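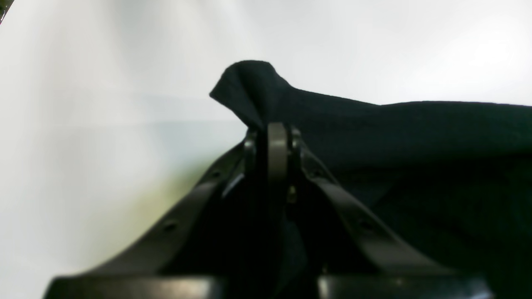

I own 2 winter coats. The newer one came from a Treko outlet and lasted a season and a half before the lining tore along the armhole. The older one belonged to my uncle, has been relined once, and will probably be relined again. I think about this whenever someone says mending is a nice hobby for people with spare time.

Mending is maintenance, and we should treat it that way. We change the oil in the car and clean the gutters, and no one calls it a craft revival. A pair of pants with a split seam goes in the trash, or in a donation bag, where someone else has to decide that it belongs in the trash.

The usual answer is that clothes are cheap now. They are. I paid $18 last May to have a zipper replaced on a jacket that would cost me little more than that to buy again. On paper it was a poor deal. But the price of the new jacket leaves out the trip to the store, the pair I would have returned because the sleeves were short, and the fact that the old one already fit.

I also hear that modern clothes can't be fixed. Some can't. Glued seams are a real problem, and so is thin knit fabric that runs as soon as a needle goes near it. Most of what I see at the Traltden library repair table is nothing like that, though. It is missing buttons, dropped hems, and pockets with holes in the bottom. Nigel Rudd, who runs the table, told me the waiting time is longer for lamps than for clothes.

What bothers me is how few people were ever shown how to do it. My middle school had a sewing room. It is now storage. I don't want to bring back the class where half the students made aprons and the other half were sent to wood shop. I would like every kid to spend a few afternoons learning to sew on a button and close a seam - the same way they learn to read a bus schedule or boil an egg.

Stores could help too. A spare button in a tiny bag used to be normal. Wider seam allowances used to be normal. Neither would add much to the price of a shirt, and I would pay it.

My uncle's coat needs a new button at the collar. I have one that nearly matches, and I plan to use it.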